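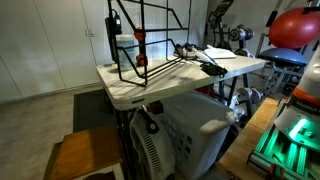
Wire rack and folding table

About us

Stuvgate is a small investment club and share education group based in Etley. We help people who have never bought a share learn how the stock market works, and we give those who already invest somewhere to talk it over with others doing the same. We do not manage money, sell products or take commission from anyone.

The club started when a few of us who worked in the same office found we were all putting money into funds we could not explain. We began meeting after work to read company reports together. At first we read one report a month, starting with supermarkets and water companies as we at least knew what they did. Friends asked to come along, then friends of friends, and after a couple of years we had to find a proper room and write some rules.

We now have 286 members. Most live within a short drive of Etley, and the rest join by video link. Members include people in their first job, people who have just been left a little money and people who retired a long time ago. You do not need to own any shares to join and we never ask what you have.

What we do

Our main activity is the monthly meeting, which lasts 90 minutes. The first part is given over to one company or one fund. A member presents the figures, explains where the money comes from and says what worries them about it. The rest is open discussion. We don't vote on whether to buy and no minutes are kept of anyone's opinion of a share.

We also run a beginners' course called Skimuvwood, named after the road where we held the first one. It covers what a share is, how dealing charges work, how to read a balance sheet, what dividends are and why prices fall on good news. There is a session on tax wrappers and another on keeping records. The course starts each May and places go quickly, so please put your name down early.

The Tveit portfolio is our practice portfolio. It began with an imaginary £2,000 and members take turns to choose what goes into it. Every choice has to be written up in plain words before it is added, and written up again when it is sold. Past write-ups are kept in the members' area, including the bad ones. There are 118 of them so far and new members often tell us they are the most useful thing we have.

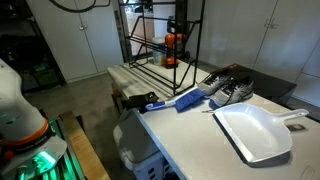 Glenys Gronow told us she had paid fees on the same fund for years before the course and had never once looked up what they came to. Doing the sum took her ten minutes, she said, and she only wished she had sat down to it sooner. She still holds the fund, but in a cheaper share class.

How we are run

Stuvgate belongs to its members. Five people are elected each year to look after the programme, the accounts and the website, and none of them is paid. Our income comes from subscriptions and course fees. It pays for room hire, the video link and a small library of books, which members can borrow for a month at a time. The accounts are sent to all members before the annual meeting.

We don't accept sponsorship from brokers, fund managers or trading platforms. Speakers from those firms are welcome now and then, but they come unpaid and may not hand out application forms. Anyone who speaks about a company in which they hold shares has to say so at the start - this applies to members and guests alike.

What we do not do

We are not financial advisers. Nothing said at a meeting, on the course or on this website is a recommendation to buy or sell. If you need advice about your own position, please speak to a regulated adviser. We don't keep a list of advisers and cannot suggest one.

We do not discuss day trading, spread betting or tips from social media, except in the course session on how people lose money.

Joining

You are welcome to come to two meetings before you decide. Meetings begin at 7.15 pm and the door is open from 7. Use the contact form to let us know you are coming, and say if you would prefer the video link. Subscriptions run for twelve months from the day you join.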